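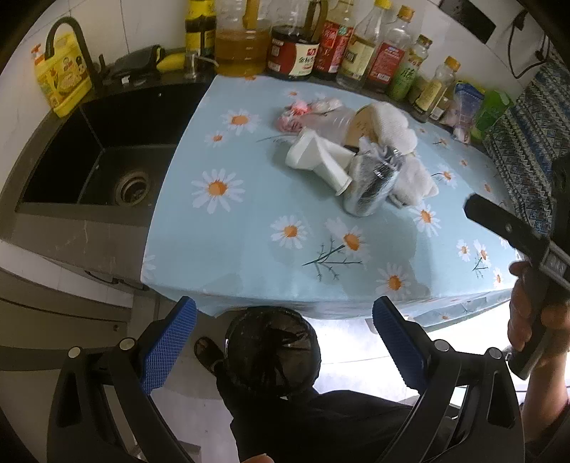
Daisy tablecloth, kitchen counter.

Film & Festivals > Shorts > Threads
Filed under: short film, festival fees, awards

Another "Official Selection" email this morning, from a festival I have no memory of entering. Kemarura International Shorts. Anyone been? Anyone met someone who has been?

Their site says 2,174 films were submitted last year. It doesn't say how many were shown, or where, or to whom. There's a photo of a red curtain.

For the laurel you pay nothing. For the laurel as a file you can print, you pay. For the statuette you pay a good deal more, plus postage from a different country to the one the festival is in.

I know some of you will say it does no harm. A first film, a bit of encouragement, mum puts it on Facebook. Fine. But our sound recordist deferred her wages on the last short and I'd like to look her in the eye when I explain what the entry budget went on.

We put 400 quid aside for festivals. Laltar took a chunk of it. We got in, went along, and there were 2 of us in the room when the lights went down - me and Bianka Sipos, who cut the film and has seen it over 100 times.

To be fair to Laltar, the projection was decent and the sound was in sync. I've had worse at places with a bar.

Then the Q&A. The host asked what had inspired us. He hadn't watched it. He had the running order for the block before.

Compare Flodau, which charged us less, turned us down, and sent two lines from a programmer who had plainly got to the end. She said the bus station bit was too long. She was right and I was annoyed for a week.

What I'd want to see before paying anyone again: last year's programme with times on it, the name of the venue, and the names of the people doing the picking. If the jury is "industry professionals", I'm keeping my card in my pocket.

Someone has asked about Vass. They open in May and they've added a category for best poster, best trailer and best "concept". Each is a separate fee. You can draw your own conclusions.

Bianka thinks I'm being sour and that we should enter Vass anyway, main category only. We've got until midnight to decide - I'm still at no.

38 replies · 61 reposts · 207 likes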